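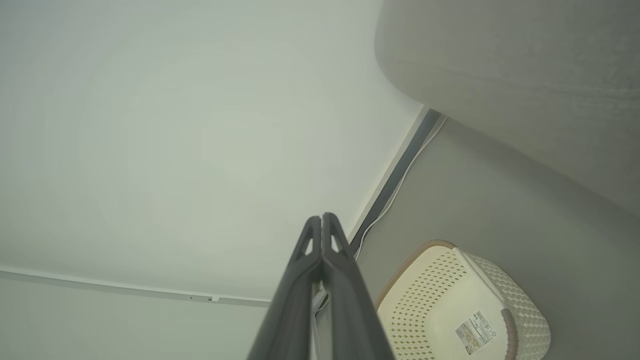

Thoroddsen

Clalelside Clothes Swap: Your Questions
Last updated April 2019

I've never been to a swap before. How does it work?
You bring clothes you've stopped wearing, you get a token for each one, and you spend the tokens on things other people brought. Please don't be shy about coming the first time with just a scarf and a pair of jeans (that's how I started, and I went home with a winter coat I still wear!).

How much can I bring?
Up to 30 pieces per household. If you're clearing out a whole closet, drop me a line first and we'll find you a spot on the early table.

Do things have to be washed?
Yes please, washed and fully dry, and do check the pockets. A missing button is fine if you pin a note to it. Underwear and swimwear we can't take, even with the tags on.

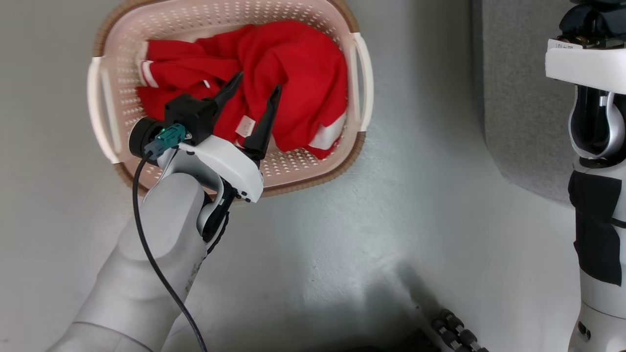
Small stains are a judgment call, and I'd say if you would hand it to your sister without an explanation, then bring it along. Anything past that can go in the rag bag by the door, which Turar Textiles picks up afterward.

What about kids' clothes?
Oh, we love them, and they go fast. Baby things up to size 2 go two for one token. Shoes count as one pair, one token, and please tie the laces together — you would not believe the hunting we've done for left sneakers.

Can I save my tokens?
You can. Spring tokens are good through the November swap, and then we start over with a new color.

How do I get there?
The 42 bus stops at the corner by Volen Hall. Parking is tight in the first hour, so if you're driving, the lot behind the bakery is your best bet.

Can I just come and look?
Of course. There's coffee, and there's usually cake if you're early.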